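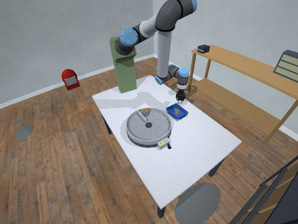
Makus water softener quote, anyone in Feltden gone through with it?

We use cookies to keep you signed in and to measure traffic. By continuing to browse the boards you accept our cookie policy. Accept / Manage settings

rustybib
10 June 2024

Had the Makus guy out at the house for what the flyer called a free water check. We're on city water, east side of Feltden, house from the seventies, two adults and a kid. He was at the kitchen counter for close to two hours. The check took up maybe ten minutes of that and the rest was a binder.

He put drops in a vial of our tap water and it went cloudy. Then he did the same with some of "his" water and it stayed clear. Then my wife washed one hand in each and was asked which one felt softer. I asked for the hardness number and he said it was "very hard, in the red." I asked again and he showed me a color chart with a red part at the end.

The price for the Cruzado system installed is 3,636 dollars. It would have been 4,000 but there's a discount if you sign on the first visit. I didn't sign. He called the next morning and the discount was still good.

We do get white crust on the shower head and the glasses come out of the dishwasher spotty, so I'm not saying there's nothing going on. I just don't like being rushed. Has anybody got one of these, and does it do what he says it does?

tallowandtwine

The cloudy vial is the oldest one in the book. There are drops that react with the minerals in any ordinary tap water. Minerals in water are normal. Your water could be mildly hard or terribly hard and the vial would look about as scary either way to somebody who has never seen it done.

Ask him what the number is in grains per gallon. If he can't give you one, he didn't test anything.

gopherhill_dan

I'll be the one to disagree. We've had a Cruzado for six years on the Drivavgate side and I'd buy it again. No crust, towels aren't like cardboard, I've replaced zero heating elements since it went in. The salesman was pushy, sure. So was the guy who sold me my truck and the truck is fine.

tallowandtwine

Nobody said softeners don't work, Dan. The question is whether this one is worth that price and whether rustybib needs it. How many heating elements did you replace in the six years before?

gopherhill_dan

One.

tallowandtwine

So one element. What is that, a part you can buy at any hardware store and put in yourself in an afternoon.

gopherhill_dan

And the towels.

Erlinda Ambrosio

I worked the phones at a plumbing supply house for a long time (not in Feltden, but near enough that we shipped there) and I can tell you a few things about what's inside the cabinet. There's a resin tank, a control valve and a brine tank for the salt. The valve is the part that matters. Many of the brands sold door to door buy theirs from the same handful of makers that everybody else does and put their own cover on it. I don't know who makes the Cruzado valve. Ask. If they say it's proprietary and only their techs can work on it, take that as information about what a repair is going to cost you in year eight.

Before you spend anything, go on the city's website and find the annual water quality report. Some of them list hardware, sorry, hardness, and some don't. If yours doesn't, call the water department and ask. They get that call all the time.

rustybib

Called them this morning, thanks for that. The woman who picked up knew it off the top of her head. Nine grains. She said it moves around a bit over the year, goes up some by August when they lean on the wells.

So is nine "in the red"?

Erlinda Ambrosio

Nine is hard. Most charts start calling it hard at seven and very hard past ten and a half. You'd notice it on glasses and fixtures, which you have. It's not an emergency.

pelican_brief_case

Everybody's water is "in the red." My sister-in-law lives two states away in a town that gets its water off a mountain and she got told the same thing by the same kind of guy. I'd be very interested to meet one person who got the free check and was told their water was fine and have a nice evening.

Also please look at what the flyer says about health. Ours hinted at eczema and hair loss without ever coming out and claiming anything. That's the part that bugs me most.

Florante Barredo

Plumber here, semi-retired, so you can decide how much bias I've got left. I put a softener in for a neighbor last fall. He bought the unit himself for 977 dollars at a big box store, right size for his house, and I charged him for four hours and fittings. He had a loop already, which helps a lot. If your house has no loop and the main comes in on the wrong side of a finished wall, the labor can cost more than the box does, and then the Makus price starts looking less crazy than people here want it to.

I'm no fan of the sales pitch. But I've seen homeowners save a pile on the unit and then call me with water coming through the ceiling. That's money too.

tallowandtwine

Fair, but that's an argument for hiring a plumber. It doesn't get you to Makus.

Florante Barredo

Agreed. Hire one who'll write down what the valve is.

gopherhill_dan

Everyone's leaving out that the price includes the ten-year warranty. Try getting a big box store to send somebody out.

pelican_brief_case

Have you used the warranty?

gopherhill_dan

Once. They came. Parts were covered, the trip was 80 dollars.

pelican_brief_case

So they'll come out under warranty as long as you pay them to come out.

gopherhill_dan

It's 80 bucks. I've had worse from the cable company. You people would complain about a free sandwich.

rustybib

Reading through the contract copy he left. Two things I didn't hear in the kitchen. The ten years is on the tanks, and the valve and electronics are three. And the warranty says it's void if I use salt "not approved by Makus," with the approved list available on request. I've requested it. Nothing yet.

Dan, does yours say that about the salt?

gopherhill_dan

No idea. I use the yellow bags from the feed store and nobody's ever asked.

Erlinda Ambrosio

I'd be surprised if anybody could tell afterward what salt you used, short of finding rock salt gunk in the bottom of the tank. But it's a clause that's only there to be used against you, and I would want it struck out before I signed.

One more thing on sizing, while you've got your number. Three people, say 75 gallons each a day, times nine grains, comes to a little over two thousand grains a day. A plain mid-size unit handles that easily and regenerates every week or two. If Makus quoted you their biggest tank, ask why. Did they say what size?

rustybib

It says "Cruzado Family Plus." No size anywhere on the sheet that I can find.

tallowandtwine

Of course it doesn't.

quietvalve

Long time reader, I mostly post in the well water section. Does anybody have a source for the claim that a softener pays for itself in soap and energy? I've been asking this on different boards for years. I get a brochure, or a link to a study paid for by people who sell softeners. Scale in a gas water heater does cost you something, I'll grant that. How much at nine grains, in a tank that gets flushed every year, I have never seen anyone show me with a gas bill before and after.

Flush your heater. It's a hose and half an hour.

Florante Barredo

Half an hour if the drain valve isn't the original plastic one from 1998. Go easy on those. But yes, most of the heaters I pulled out early had never been flushed once.

pelican_brief_case

Count me with quietvalve. For the spots on the glasses, rinse aid. For the shower head, a bag of vinegar and a rubber band overnight. We've done that for twenty years at about your hardness and the house is still standing.

gopherhill_dan

And your towels are like cardboard.

pelican_brief_case

My towels are bracing.
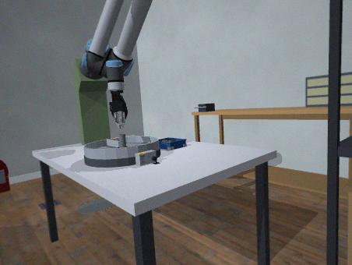
Where rustybib landed (pinned by the poster)

Okay, some time has gone by and a couple of people messaged me asking, so I'm putting it all in one spot.

I never did get the approved salt list. I asked for the tank size and was told the Family Plus is "sized to the family." I asked who makes the valve and was told it's proprietary, so thank you Erlinda, I knew what to think about that. When I said I was going to get another quote the price came down again, and I was told this one really was the last time. I said no thanks. He was perfectly polite about it, for the record.

What we did was:

1. Flushed the water heater. A good amount of white grit came out, then it ran clear. My drain valve was brass, so no drama.

2. Rinse aid. It fixed most of the spotting. The cheap stemless glasses are etched for good, I think, and no softener would bring those back.

3. Vinegar on the shower head, and I swapped the kitchen aerator while I was in the mood.

4. Had a local plumber look at where a softener would go. We don't have a loop. He could do it in the garage but he'd have to run line along the back wall and find somewhere to drain it. His number with the unit included was a good bit under Makus and he wrote the valve model on the quote without being asked.

I haven't said yes to him either. My wife would like the softer water. I'd like to see how much crust comes back by the end of summer before I spend it.

tallowandtwine

Good outcome. I'd still ask the city for a second reading in August if she says it climbs.

gopherhill_dan

You're going to end up buying one. Everybody does after they stay somewhere that has it.

quietvalve

If you do buy, keep your gas bills from before. I'm serious, I'll pay the postage.

Florante Barredo

Ask him where the drain line goes and make sure there's an air gap. And have him leave the outside spigots on hard water, no sense paying to soften the lawn.

rustybib

Will do on both. Bills are in a shoebox, quietvalve, I'll scan them if it comes to that.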